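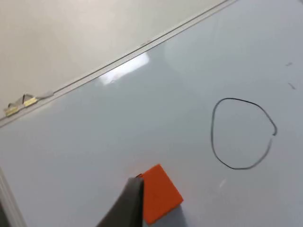
Page 134

Chathurika found the goose behind the ferry shed at Mumorcombe. It had a hurt wing and a very bad temper. Her old cat, Wegener, looked at it for a long while — then he lay down beside it.
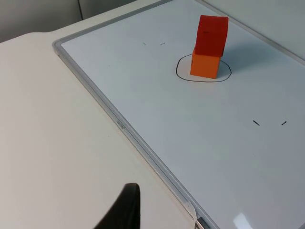
By July the goose could walk up to the gate, and Wegener walked with it. Tanvir wanted to write their meals on a whiteboard with a gray frame, but Chathurika said the two of them ate when they pleased. In the evening they slept under the stairs, the goose's neck across the cat's back.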